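4.2 Open-day demonstration

The second part of the evaluation took place on 27th November, when the Standden lab was open to visitors. We ran the cup-rack task in front of the public with the same policy and settings as in Section 4.1. The task uses a gold wire rack and light blue ribbed cups. Two arms share one table with a gray top, set against a white wall. Each arm carries a camera at the wrist, and a fixed camera views the rack. 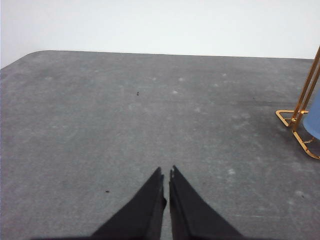
Figure 5. Wrist camera view with the rack at the right and the gripper nearly closed.

The policy was trained on 218 demonstrations collected in July with the Cloveo teleoperation setup. No data from the open day was added. Visitors stood behind a rope and could ask the operator to start a run, but they did not touch the rack or the cups.

The wrist views were harder to work with than we had expected. When a gripper is over the middle of the table, the rack shows up only at one side of its view and the cup in it is partly out of sight. Most of what the policy gets from that camera is bare gray surface. 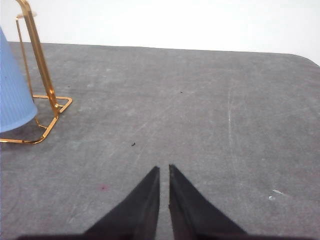 For this reason the policy keeps the last 10 wrist images as input along with the current one. Prokopenko's variant, which uses the current image alone, was not shown at the open day. We left the table surface as it was, specks and marks included, to stay close to the conditions of the July sessions.

Visitors mostly watched the grasp itself. Several asked why the cups are placed upside down. The rack is built to hold them that way, with the closed end up, and this also gives the fingers a narrower part to close on. A child asked if the arm could do it faster. It can, but we kept the speed limit used in the lab.

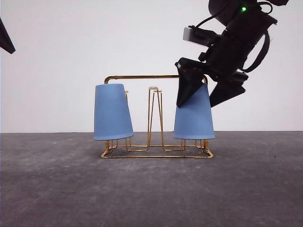

Figure 6. Gripper at the right cup, with the central holder empty.

Almost 200 people came through during the day. Mamta Rawat operated the system and wrote down visitors' questions, which are grouped by topic in Appendix B. The Odberg rack used here is the same model as in the lab trials.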